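Fernia Community Kitchen: where we are with the cooking classes

Hi again from the Lutitow Street kitchen! This is my second report on your grant, and I'll try to keep it shorter than the first one.

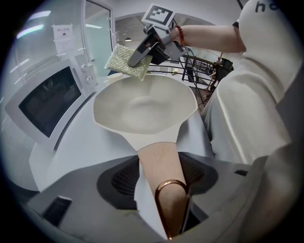
Noemí Chávez asked me after the last report why we teach soup for so long before anyone gets near a roast, and whether people get bored. Fair question, and I've been chewing on it. Some do get a little restless by the second week. But soup is cheap and forgiving, and you can fix it right up until you eat it, so people who have never cooked go home with something they're happy to make again. I've cut the soup part from four weeks to 3 all the same, and we now go straight on to beans and rice.

Sign-ups first. We've had 208 people through the door since September, which is more than I promised you (I was so nervous about that number!). The evening group fills up fast. The morning group is still thin, and I think 10 a.m. is just a bad time for anyone with a job or a baby. I'd like to try the early afternoon instead.

Money next. The stove repair came in at $600, and I had set aside a good bit less. I covered the gap from the spice and dry goods line, and Tijani Market gave us a better price on lentils and onions, so the classes didn't feel it. The full breakdown is in the spreadsheet Hermenegildo Alvarado put together, and he's happy to walk you through it.

What hasn't gone well is the recipe booklet. It's late, and that one is on me. I kept adding things - a page on freezing, a page on what to do with stale bread - and now it's too long to print on what we have left. I'm going back to the short version and the extra pages can go online.

We also need a second sink before we can take bigger groups. Right now there's a line for it at the end of every class, and people miss their buses. Itard Plumbing is coming to look at the back wall, and I'll send you their quote as soon as I have it.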